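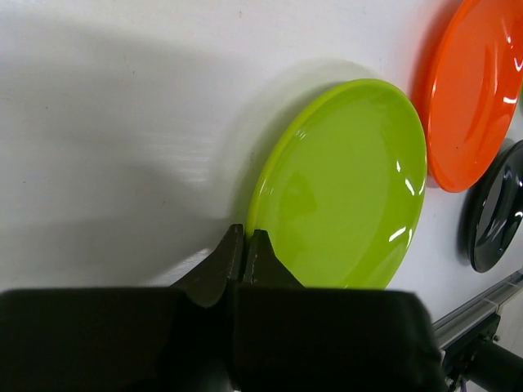

November, 6:10 am. Up before the alarm again. Heating clunking. Wrote half a page of the grant thing in my head while lying there and lost all of it by the time I found a pen.

Flat still smells of paint. Two coats on the hallway and the old blue is grinning through by the door frame, so a third then, and I've got maybe a cupful left in the can. Petier have stopped doing that shade, the kid in the shop told me, very cheerful about it. Could do the door frame bit in something else and call it a feature. No.

Money. Sat down with it last night finally. Rent is paid. Electric 388, which made me say a word out loud. The car wants a new belt and whatever it is that holds the belt, 473 with labor, and the garage won't order the part until I say yes. Haven't said yes. There's 1,000 in the savings pot and I promised myself that was for the trip. So it's the trip or the belt. Or the bus until spring, and the bus from Holovko is every hour when it feels like it.

Said yes to the garage at lunch. Fine. Done. Felt sick then felt better.

Trip isn't dead anyway, just smaller. Kesudier is only 2 hours on the slow train and I've never seen it out of season. One night, the cheap place above the bakery if they're open. Walk along the harbor wall, soup, read, come home. Would do me more good than a week somewhere hot, I keep telling myself, and sometimes I beleive it.

Need boots though. Left one has split across the toes. Glue? 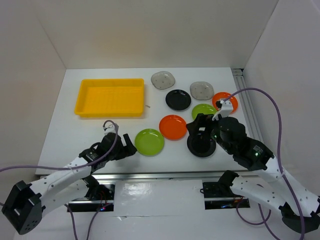

Work, long. Amano report bounced back with comments all down the side, most of them about commas, one of them right, annoyingly, and it's the one that means redoing the whole middle section. Did an hour on it. Moved a paragraph up, moved it back down. Ate crackers at my desk. Sent the wrong version to everybody at ten to four and had to send a second email with Sorry in the subject line. Third time this month. New rule, put the date in the file name, every time, even when it's only me.

Walked home the river way for once. Water very high and brown, a whole branch going past with leaves still on it. A man fishing under the bridge in that light, couldn't have seen his own hands. Geese on the football field. Stood there longer than I meant to and got cold right through. Hat was in the other coat. It's always in the other coat.

Called Mom. She's fine, the knee is not fine, she won't see anyone about the knee. We went around that a few times. She wants the big suitcase back before Christmas and I have no idea where I put it, told her sure, no problem. Look on top of the wardrobe. Look in the basement cage, bring flashlight, bulb's gone down there.

Still not sleeping right. Not terrible, just thin, awake at three and then again at five with some song going round. Tried no phone after nine, lasted until twenty past. Tried the breathing one, in for four, hold, out for whatever it is, and got so interested in counting that I woke myself up more. Maybe less coffee. Maybe coffee only before noon. Will start tomorow.

Reading the fat library book in tiny pieces. Don't like anyone in it and can't put it down. It's due back and someone else has it on hold so I can't renew. If I do forty pages a night I might get there. Did six last night and woke up with the lamp on and the book under my arm.

Things to do, writing it here so I stop carrying it around:
boots or glue
paint, ask the other shop
suitcase!!
library
call about the tooth, and really call this time
train times
middle section of the report, ugh

11:20 pm now. Rain started, proper rain, loud on the skylight. Kitchen window's open a crack, going to get up and shut it and then bed.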